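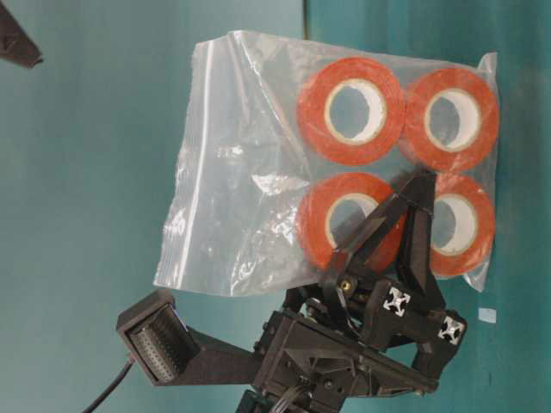
Niamh Ó Briain wrote that she would sooner we dropped the depth term from the grasp scorer altogether for clear bags, and had the planner fall back to the colour mask whenever the two disagree by more than a set margin. Her message is quoted in part further down.

Home > Lists > platport-dev > Threads > Next in thread

Reading time: 3 minutes

I've tried that on the Kustwood logs and mostly agree, with one change.

> On 2022-06-05, Niamh Ó Briain wrote:
> The scorer treats missing depth as free space. On the film
> bags that means it gives a high score to closing on the empty
> end, where there is nothing but plastic. The tape rolls come
> up fine in the colour mask. I would set depth_weight to 0 for
> anything tagged clear_film and be done with it.
>
> Also, does anyone still use the old Esposito config? It
> overrides the margin without logging it.

I replayed 1,640 logged attempts with depth_weight at the default and again at 0. With the default, 793 of the chosen grasps were centred on film with no product behind it. At 0 most of those move onto the contents, but a new problem shows up: with the bagged tape rolls, the mask has holes in it where the background shows through the cores, and the centroid of a two-by-two group lands in the gap between the rolls. The planner then picks a closing line through the gap. Sometimes that's a reasonable grasp and sometimes it isn't, and the scorer can't tell which.

What I have in the branch now:

- depth_weight is 0 for clear_film, as Niamh suggested
- holes in the mask are filled before the centroid is taken, but the unfilled mask is kept for the contact check
- missing depth is now "unknown" and no longer "free" in the collision map, for all tags
- the planner writes a line to the log when a config file overrides the margin

The third item affects everybody. Unknown cells cost more to pass through, so approach paths get longer near anything shiny. On my machine planning time went up a little on the film set and didn't change on cartons. If you have a tight cycle at Bitilthorpe, please run it against your own logs before I merge.

I haven't touched the held-object check. It still compares the view after the lift with the mask from before it, and a bag changes shape too much for that. Glare on the creases gets labelled as a separate object fairly often. I'd like to move it to a simple colour area test for now and look at something better later.

On the Esposito config: I use it for one test, and I can move that test to the default. If there are no objections I'll delete the file in the same merge.

The branch is film-mask. You'll need to rebuild the message package first or the node will start and then exit without an error. That's a separate bug and it's been there since January.

Recent on this list

Re: Planner node exits silently after message rebuild
Calibration file format, version 2
Replay tool drops last frame of each log
Re: Re: Units in the gripper width topic
Moving the Kustwood logs to the new server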